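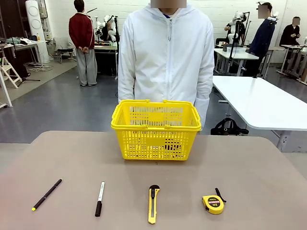
Open day at the Wuvberg stationery warehouse

I went to the Wuvberg open day in August expecting a sale, and for the first half hour that is pretty much what I got. The doors opened at 10 a.m. By the time I had found a space in the overflow lot, the line for free tote bags ran past the loading docks.

Wuvberg supplies offices and schools, and the flyer promised "a look behind the shelves." The look lasted 27 minutes. Our guide walked us down one aisle of the main hall, past pens, markers, utility knives and a great deal of packing tape, and told us that 2,000 orders leave the building on a busy day. I asked how many leave on a slow one. She said she would have to check.

The part they were proudest of was the refill program, run with a firm called Esberg. You bring back your dead pens, Esberg sorts them, and the ones that can be refilled go out again at a lower price. Fine in theory. I asked what share of returned pens gets refilled, and the answer was that the program is still young. The poster by the entrance had it down as a success already.

Paper was better. The Kwiatkowski mill had a table near the back with sheets you could write on, and the man behind it let people try fountain pens on all of them, including the cheap ones. The cheap recycled pad feathered badly and he said so. I bought two of the heavier ones on the strength of that.

I can't say the same for the Mesmont stand, where a planner with a cloth cover was marked down from a price I doubt anyone has ever paid. The discount tags were printed on the box – not stuck on afterward. Make of that what you will.

Lunch was a food truck with a long wait. The talk on "the future of the desk" drew around 300 people and was mostly slides about chairs. I left before the questions.

Parking is free, the restrooms are clean, and the clearance room behind the main hall is worth a stop if you need envelopes in bulk. Check unit prices before you fill a basket, as the envelopes were cheaper but the staples cost more than at my local store.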